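Warum liegt auf jedem Sofa etwas, das da nicht hingehört?

Eine Erklärung für alle ab acht, und für Erwachsene, die noch auf ihrem Mantel sitzen

Ein Sofa ist ein Möbelstück zum Sitzen. So steht es im Möbelhaus auf dem Schild, und so glauben es alle, bis das Sofa zu Hause angekommen ist. Dann dauert es ungefähr einen Nachmittag, und auf dem Sofa liegt ein Pullover. Am Abend liegt daneben eine Jacke. Und wer sich hinsetzen möchte, nimmt die Lehne.

Schauen wir uns die Sache einmal genauer an.

Woraus ist so ein Sofa überhaupt gemacht?

Innen steckt meistens ein Gestell aus Holz oder Metall. Es hält alles zusammen und knarrt, wenn Onkel kommen. Auf dem Gestell sitzen Federn oder breite Gurte, und darauf liegt Schaumstoff. Schaumstoff besteht zu einem großen Teil aus Luft. Er hat viele kleine Bläschen, die sich zusammendrücken lassen und danach wieder aufgehen. Deshalb ist deine Delle nach dem Aufstehen bald verschwunden, jedenfalls solange das Sofa jung ist.

Ganz außen kommt der Bezugsstoff. Das Wort dafür, wenn man Stoff über ein Polster zieht und festmacht, heißt »beziehen«, und der Beruf dazu heißt Polsterer oder Polsterin. Viele Bezugsstoffe werden gewebt. Beim Weben laufen Fäden in zwei Richtungen: Die einen heißen Kette, die anderen Schuss. Der Schuss geht über einen Kettfaden, unter dem nächsten durch, wieder drüber, wieder drunter. Wenn du ganz nah herangehst, kannst du das Muster manchmal erkennen. Wenn du noch näher herangehst, niest du.

Und warum sind so viele Sofas grau?

Weil Erwachsene lange überlegen und dann Grau nehmen. Grau passt zur Wand, zum Boden und zu dem, was die Nachbarn haben. Auf einem hellgrauen Bezug fällt allerdings fast alles auf, was man darauf ablegt. Besonders etwas Rotes.

Damit sind wir beim Trikot.

Wie ein Trikot funktioniert

Ein Sporthemd ist meistens anders gemacht als ein Sofabezug. Es wird in der Regel nicht gewebt. Der Stoff wird gestrickt, von großen Maschinen und mit sehr dünnen Nadeln. Beim Stricken entstehen Schlaufen, die ineinanderhängen. Die Fachleute sagen Maschen dazu. Maschen können sich verziehen und wieder zurückspringen, und darum kannst du in einem Trikot die Arme hochreißen, wenn ein Tor fällt. Auch wenn es auf der falschen Seite fällt.

Viele Trikots sind aus Polyester. Das ist eine Kunstfaser, die selbst kaum Wasser aufsaugt. Der Schweiß wandert zwischen den Fasern nach außen und verdunstet dort. Baumwolle dagegen saugt sich voll und bleibt lange nass, was jeder weiß, der schon einmal im Baumwollhemd Torwart war. 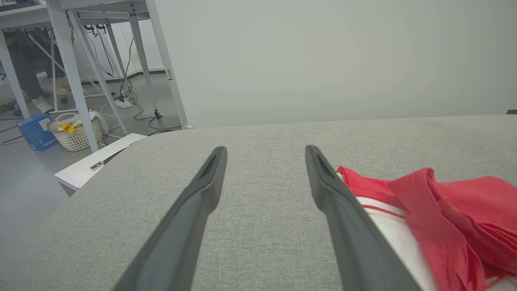
Weicher, dehnbarer Stoff hat noch eine Eigenschaft, und die ist für unser Thema die wichtigste: Er bleibt nicht stehen. Wirf einen Schuh auf das Sofa, und er sieht danach immer noch aus wie ein Schuh. Wirf ein Hemd, und es fällt in sich zusammen. Das kommt daher, dass dünner Stoff sich fast überall knicken lässt. Er hat keine Kante, die ihm sagt, wo oben ist. Jede Falte drückt gegen die nächste, und am Ende liegt da ein Haufen, den du genau so kein zweites Mal hinbekommst. Du kannst es ausprobieren. Wirf dasselbe Hemd 10-mal aus derselben Höhe, und du bekommst zehn verschiedene Haufen. (Bitte vorher fragen. Und nicht mit dem Hemd von Wekesa Bakilana, der sucht seins schon wieder.)

Der Haufen hält sich übrigens gut fest. Auf einem glatten Holzstuhl rutscht ein Hemd leicht herunter. Ein gewebter Bezug ist etwas rauer, und zwischen rauen Flächen gibt es mehr Reibung. Reibung nennt man die Kraft, die Dinge daran hindert, übereinander wegzugleiten. Sie ist der Grund, warum du auf Socken durch den Flur schlittern kannst und auf dem Teppich hinfällst. Sie sorgt auch dafür, dass ein Ärmel halb über die Sofakante hängen kann und trotzdem da bleibt, bis jemand kommt und seufzt.

Wie kommt das Hemd wieder weg?

Es gibt zwei Methoden. Die erste heißt Warten. Sie ist sehr beliebt, dauert aber lange und endet meistens damit, dass jemand deinen vollen Namen ruft.

Die zweite heißt Zusammenlegen. Esperanza Moya, die eine Reinigung hat und mehr Hemden gefaltet hat, als in unser ganzes Haus passen, macht es so:

Hemd an den Schultern hochnehmen und einmal kräftig schütteln.
Mit der Vorderseite nach unten auf etwas Flaches legen.
Die linke Seite samt Ärmel zur Mitte klappen, dann die rechte.
Den unteren Rand hoch bis zum Kragen.
Umdrehen.

Das Schütteln ist wichtig, denn dabei fallen die Falten auseinander und du siehst wieder, wo vorne ist. Wer das auslässt, faltet einen Haufen zu einem kleineren Haufen. Frau Moya braucht für ein Hemd weniger Zeit als ich für das Wort »Reinigung«. Beim ersten Mal darfst du ruhig 60 Sekunden brauchen – danach wird es schneller, oder du wirst geschickter im Verstecken.

Liegt das Trikot schon länger herum, riech kurz daran. Das ist kein Spaß, das ist Forschung. Der Schweiß selbst riecht fast gar nicht. Erst winzige Bakterien auf der Haut und im Stoff machen daraus den Geruch, den du kennst, und in Polyester hält er sich besonders hartnäckig. In dem Fall wandert das Hemd in die Wäsche, auf links gedreht und ohne Weichspüler, denn der legt sich auf die Fasern und stört sie bei der Arbeit.

Wörter zum Angeben

Kette und Schuss: die beiden Fadenrichtungen beim Weben.
Masche: eine Schlaufe im gestrickten Stoff.
Reibung: hält Hemden auf Sofas.
Auf links: die Innenseite nach außen. Hat mit links nichts zu tun.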